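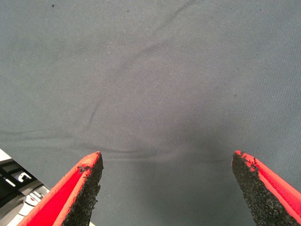
*Photo: Asger Brøndum*

**Tuesday, August. Bench 3, started 8.40**

Freezer first. Both boxes of the Grallora candidate came through the weekend without an alarm, and the logger trace is as flat as anyone could wish. I've printed it and stuck it on the opposite page. Leanne, the spare logger battery is in the drawer under the balance, not in the cold store where the label says.

Plates today are the second half of the August neutralisation run. For anyone picking this book up cold: sera from the adult arm, bled four weeks after dose two, tested against the old strain and the newer one side by side. We have 1,484 sera in total and I'd guessed we'd be at it until the clocks changed. We're going far quicker than that! Corey's new plate layout saves a whole wash step and I can't believe we ran it the old way for so long.

**Set-up**

- Cells: passage 23, seeded yesterday afternoon by Isla, lovely even cover in every plate I looked at
- Virus stock: new aliquot, thawed on ice, used within the hour
- Sera: heat treated at 56 for 30 min, first dilution 1 in 20, doubling down the plate
- Controls: positive pool, negative pool, cells only, virus only – all four on every plate, please, even when we're short of wells

Changed the order of adding things. Serum goes in first, then virus, then a full hour in the incubator before anything touches the cells. Last week we had a couple of plates that waited longer on the bench while the hood was busy and I don't trust them. They're marked with a red Q in the log and I'd like to repeat them.

**10.15**

Rangi rang from the clinic about the missing tubes. They aren't missing. They were booked in under the screening number and not the trial number, so the system thought they belonged to someone who never got a dose. He's sending a corrected list. Until it comes, leave the rack with the green tape alone.

**11.50**

First reads from yesterday's plates. I'm so pleased with these. The positive pool landed within one doubling of its usual value on every plate, and the negative pool did nothing at all. The curves have a proper shape, with a top and a bottom and a decent slope between them, which we could not say in June.

Against the old strain most of the post-dose-two sera are strong, with several still blocking at 1 in 1,000 or thereabouts. (Doubling from 20 never hits 1,000 exactly, I know, Corey. It's the fitted value.) Against the newer strain there's a drop, as we expected, but a smaller one than I'd have put money on. Roughly a 3-fold fall by eye. I haven't done the sums properly and nobody should quote that to anyone, least of all in the Thursday call.

What I really want to know is whether the people with low readings on the old strain are the same ones who are low on the new one. On the plates I've read it looks that way for most, with a few odd ones out. One serum was middling on the old strain and better on the new. Repeat that before getting excited. I'm a bit excited.

We're still blinded to dose group, so none of this tells us which arm is doing what. Isla asked if you could guess from the spread. Maybe, but please don't try.

**13.30**

Plate reader threw the lamp warning again, twice. Restarted and it behaved. Ran the check plate before and after and the values agree, so I'm keeping the morning's data. I've emailed McKinnon to bring the service forward. If it happens again, stop, write the time here, and use the one upstairs. The upstairs reader saves files with the date the wrong way round, so rename them straight away.

Asger had the clever thought that the edge wells might be drying out in the bottom incubator. He weighed a blank plate at either end of the night and it had lost more on the bottom shelf than on the top. Small difference but a real one, I think. Water tray refilled. Tomorrow he'll try it with the plates in a lidded box and we'll compare. It would explain the funny column 12 results from last week – I'd been blaming my pipetting.

**15.45**

Afternoon batch in. Stop time is the same as yesterday's, 15.45 plus 48 hours, so someone needs to be here for it. Corey has offered.

T cell work: Leanne's frozen cells from the first visit thawed very well, much better than the practice vials. She's resting them overnight and putting the peptides on in the morning. Can't wait for those. Antibodies are only half the story, and I'd love to see something in the people whose sera look weak.

**To do**

- Fit the curves in the Wustska template, not the old spreadsheet
- Repeat the red Q plates
- More 1 in 20 diluent, we're on the last bottle
- Chase Rangi's list if it's not in by noon
- Ask Zavamum about the late box of filter tips
- Move the negative pool to the top shelf, I keep having to dig for it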